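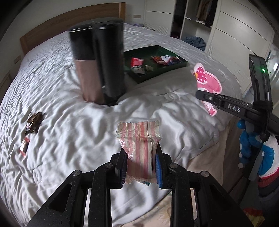 Projects > Student clubs > Skokero > Gallery

Skokero Robotics Club — the sorting project

Skokero is the robotics club of the Evangelista technical school in Keltesby. In this year's project we teach a machine to pick up small things and put them in their place. Before the machine can do it, people must do it many times with hand-held grippers, and every attempt is recorded. We work in pairs, with one gripper for each hand, and afterwards we go through the recordings together and mark the good ones.

On this page we collect our notes from the work, in the same order as in the club diary. The diary is kept by Gleice Damasceno and the English text is by Assunta Piras.

Sweets
Wrapped sweets were proposed by Jailson Brandão, and they are more difficult than wooden blocks. The wrapper is thin and it moves under the finger pads. If you close the gripper fast, the sweet turns and jumps away.

Soft surfaces
On a table every object lies at the same height. On a duvet each one lies a little deeper or a little higher, so the hand must search for the right height every time. Our first set on a duvet took much longer than we had planned.

The tray
The rule is simple: the sweet must be inside the tray and the fingers must be open before the recording stops. Rosângela Furtado wrote this rule after we lost a full afternoon of recordings which ended too early.

Finger pads
We have tried four kinds of pad. The ridged ones hold a crinkled wrapper best, but they are not so good with smooth boxes. Pads are changed only between two sets, never in the middle of one.

Slow hands
Ronaldo Trindade repeats to all new members that they should move as if the gripper were full of water. It is good advice. Quick movements make blurred pictures, and from blurred pictures the program learns very little.

Counting
By 28 Sep 2021 we had 3,230 attempts in the archive. The longest set has 300 attempts, and 224 of them were marked as good. In the others the sweet fell or the recording was stopped too soon.

Plarnivska
In October we take part in the student competition in Plarnivska. Each team receives objects it has not seen before and has one morning to prepare. We will bring our own grippers and a box of spare pads — the blue ones wear out first.

New members are welcome from the second year of study. You do not need to know programming, but you should have patience. Please write your name on the list at the workshop door, or speak with Rosângela after the lessons.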